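Call for participants: home operators for a working group on hand-held gripper practice

Kellis is looking for six people to take part in the second drafting round of the Zukden practice notes, a set of working rules for collecting manipulation data in occupied homes with hand-held grippers. The first draft was written mostly by engineers. It covers calibration, time sync and file integrity well enough, and it says very little on how an operator should work in a one-room apartment where the bed is also the work surface. This round is meant to fix that.

Background

The notes came out of an internal review of 3,681 recorded episodes. Of these, 306 were rejected on first pass for reasons that had nothing to do with the hardware: grasp started before the object was in view, object released outside the target, household items moved between takes without a log entry, second gripper left in the path of the first. The review concluded that the written instructions were at fault. They told operators what to record and left out how to prepare, how to stop and how to put the room back.

Three sections are open for comment:

Section 2, Preparation. Objects to be handled are laid out on one surface before recording starts. Knives, glass and open liquids stay on their shelves unless the task sheet names them. Household goods that resemble task objects are to be listed in the log.

Section 5, Disposal tasks. The bin is lined. The object is held over the opening until the operator has confirmed the release point, and is then released without a throwing motion. Only items the resident has approved as waste may be used.

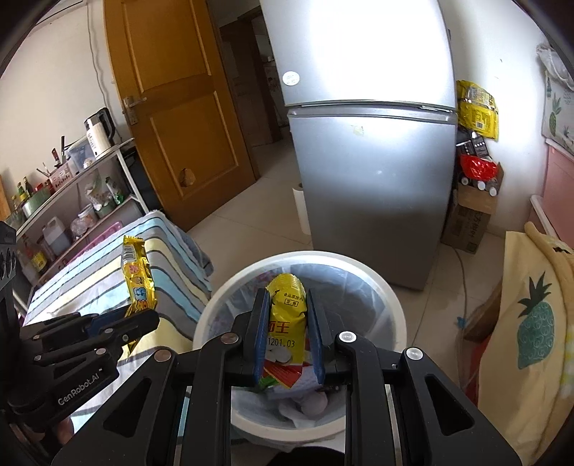
Section 5 is the one with the most open questions. The current text gives a single release height for all objects, and testers have objected that a light wrapper and a full bottle should not share one figure. There is also no agreed wording on items that land on the rim. The present draft says the take is kept and flagged. Some reviewers want it discarded.

Section 7, Mixed and soft objects. Applies where textiles, film packaging and rigid items share a surface. The draft asks the operator to open the jaws fully before approach, to take the uppermost item first, and to record any item that moves without being grasped.
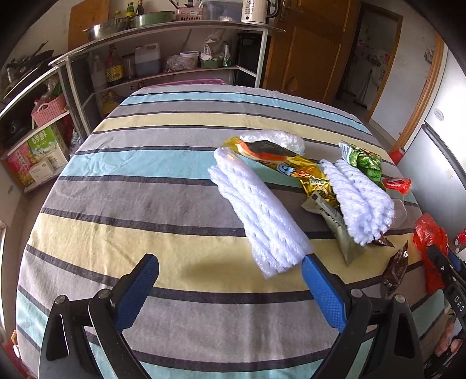 Mop heads, snack wrappers and a capped bottle on a striped sheet, jaws open.

What participants will do

– Read the draft (some 4 hours, paid) and return written comments on the three open sections.
– Carry out a fixed list of pick, place and disposal tasks in their own home, following the draft to the letter even where it seems wrong.
– Note each rule that could not be followed, with the rule number and the condition that prevented it.
– Attend two remote review calls in August.

Hardware is supplied on loan and returned at the end of the round. Participants do not need to modify or repair it. A damaged finger pad is reported and the session ends there.

Requirements

– Prior experience operating a hand-held gripper, one-handed or in pairs. Teleoperation experience alone is not sufficient.
– Written consent from every adult living at the address.
– A home that is in normal use. Test kitchens and staged rooms are outside the scope of this round.
– Ability to write short, plain English. Comments such as "unclear" will be sent back for detail.

Experience with standards work is useful but not required. Employees of Kellis and of its contractor Denetti are not eligible.

Privacy

Papers, mail, screens and photographs should be removed or covered before recording. Residents may ask for any episode to be deleted up to the close of the round, without giving a reason. Windows are covered if they face a neighboring home.

Pay and selection

Participants are paid a fixed fee for the task list and an hourly rate for reading and calls. Both figures are in the information sheet. Applicants will be chosen to give a spread of home sizes and floor plans – a strong application from a large house may be passed over for a weaker one from a studio.

To apply, send one page describing your gripper experience and the room you would work in. Use the form on the Zukden page. Applications sent before March 7, 2024 under the earlier call remain valid and need not be repeated.

Comments

zwane_bench
Is the left-hand gripper optional? Our team at Zwane works single-arm for disposal and two-arm for everything else.

Kellis admin
Optional for Section 5, required for Section 7. The idle unit has to be logged either way.

mt_operator
Please drop the single release height. It was written for rigid parts and it shows.

plainhex
Does a shared dorm room count as a home in normal use?

Kellis admin
Yes, with written consent from all roommates.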